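Sivance: a talk show clip index

Hi! I'm Haziq Pasaribu, and this is the README for Sivance, my index of late night and daytime talk show interviews. It started as a text file because I kept losing arguments with my sister over which actor told which baby story on which couch. Then the text file got long, and then I learned enough Python to be dangerous, and now you're reading a data card. Welcome!

What's in it

One row per celebrity interview segment. No video, no audio, no transcripts. Each row tells you which show, which season, who sat down, what they were there to promote, and what they ended up talking about (which is hardly ever the thing they were there to promote). Version 2 has 2000 rows from 101 different shows. A lot of those shows only lasted one season, and I have a real soft spot for them. If you have ever wondered how many short-lived talk shows had a house band and a cooking corner at the same time, you're my kind of person and the answer is in the shows file.

Files

segments.csv - the main table, one row per segment
shows.csv - one row per show, with the network type, format and years on air
guests.csv - stage names, with an ID so that people who changed their name don't turn into two people
topics.txt - the list of topic tags, with a short note on each
zatlow.py - the checker script, more on that below

Everything is UTF-8 and comma separated. If your spreadsheet program turns the season and episode codes into dates, import that column as text. I have lost whole evenings to this.

Columns in segments.csv

segment_id: a number. It doesn't mean anything and it isn't in air order, so please don't sort by it and write to me about the results.

show_id and guest_id: these match the other two tables. If a couple or a whole cast came on together, each person gets their own row and the rows share a group_id.

season_episode: the way the network numbers it. Where the network and the fans disagree I went with the network, and the fan number is in the notes column.

promo: movie, series, album, book, tour, product, cause or none. I love the "none" rows. Somebody just came by to chat!

topic_1 to topic_3: what the talk was mostly about, from topics.txt. There are 60 tags. The busiest ones are family_kids, embarrassing_audition and pets. The loneliest is boats.

length_sec: how long the segment ran as aired, with ads taken out. It's blank when I only had a clip that had been trimmed.

confidence: high, medium or low. High means I watched the complete segment. Medium means I watched part of it and filled in the rest from an episode guide. Low means episode guide only, and you should treat it like gossip.

How the rows get made

I watch the segment, I write things down on paper, and later I type it all in. I've tried typing straight into the sheet and I get sloppy - I start tagging what I expect the guest to say, especially with somebody who has told the same story on five other shows. With pen and paper I slow down and listen. 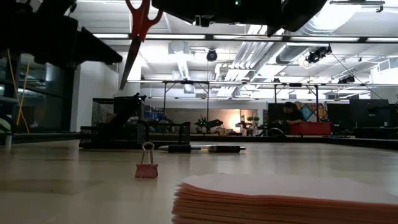
After that comes the second pass. I leave a batch alone for at least a week, then pick a bunch of segments from it, watch them again and tag them without looking at the first set. For version 2 I did this with 400 rows. Where the two passes disagreed I watched a third time and went with whatever I could defend out loud to my sister, who is a tough crowd. The rows I changed have "retagged" in the notes column, so you can pull them out and see where I tend to wobble. (Mostly on the line between family_kids and family_parents. A new dad talking about his own dad is a nightmare to tag.)

The checker

zatlow.py looks for the boring mistakes: guest IDs that don't exist, tags with typos, a segment longer than the episode it was in. Run it from the main folder with

python zatlow.py segments.csv

and it prints a list of problem rows, or "all good" if there aren't any. It needs Python 3 and nothing else. The name is a leftover from an earlier project and I never got around to changing it.

Things I'm not happy with

The coverage is lopsided. Shows that put their clips online are all over this thing, and shows that didn't are hardly in it. Please don't use Sivance to say that guests talk about their kids more now than they used to. Maybe they do! But you can't get that from here, and I'd hate to see a chart.

It's almost all in English. I have a small pile of Indonesian segments that I want to add, but the topic tags don't fit them very well yet and I'd like to fix the tags first.

Funny is not tagged. I tried it for a month and all I found out was that I laugh more after dinner.

Stuff I leave out on purpose

Guests say a lot about people who aren't famous: kids, exes, the neighbor with the leaf blower. I don't record names for any of them, even if the guest said the name on air. Kids never get a guest row unless they were booked as guests themselves. I also don't tag health news or breakup rumors, just what the person chose to bring up, and even then the tag stays general. If you represent somebody and a row bothers you, write to me and I'll take a look.

License

Use it for whatever you like, paid or not, as long as you credit Sivance and link back. If you change tags, please say so in your copy. The clips belong to the shows and I can't give you permission for those, so please stop asking (you know who you are).

Changes

Version 2: added length_sec, split family into family_kids and family_parents, and merged the two Turcotte shows. The Turcotte Hour and Turcotte Tonight turned out to be one show with a new set and a new time slot, so they now share a show_id. The old ID is in shows.csv under former_id.

Version 1.1: fixed the Brumier rows. I had the second and third seasons of Brumier After Dark swapped, and a very patient reader wrote me a long email about neckties to prove it. Thank you!

Version 1: first public version, with lots of typos.

Helping out

Corrections are the best thing you can send me. Give me the segment_id, the column, what it says now and what it should say, and where you saw it. One fix per line is perfect. New rows are great too, but please start with a small batch so we can compare tagging before you spend a weekend on it. I go through the mail in the evening, and the next version should be up in April, with the Indonesian pile in it if the new tags behave.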